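4.2 Segmenting episodes by contact

The controller runs both arms from one policy, but the training data is split before it reaches the policy. We cut each episode wherever the contact state of either gripper changes. A segment in which one arm holds a part while the other works near it is labeled "asymmetric" (Figure 6) and gets its own loss weight. Of the 1,569 segments, 886 carry this label.

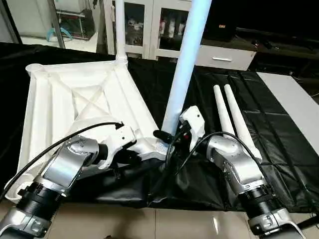
Figure 6. Asymmetric segment, head view. The left gripper holds a corner of the white lattice frame; the right gripper is near the base of the central pole.

Contact labels come from the wrist views, using the classifier in the Vornano toolkit. It does well on large, matte parts. White molded plastic is harder, as thin partition walls and the shadows beside them give edges of similar strength. We raised the threshold for such views and let the tracker hold its last label for 90 ms – a value Naveed Lashari found by sweeping on the Gomville split. 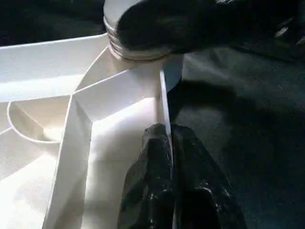

4.3 Low-contrast views

Dark fingers over dark cloth are the other weak spot. Here the finger outline is carried mostly by highlights, and a mask based on intensity alone merges the two surfaces. We therefore project the finger mesh from joint angles and use the image only to refine it. The 333 segments with black cloth below the fingers were relabeled this way.

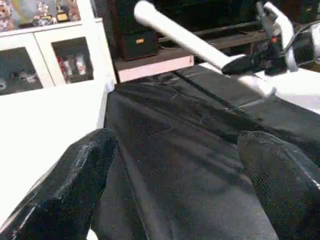
4.4 Planner interface

The planner reads the label stream and never the images. A change in label triggers a replan for both arms, even if only one is affected.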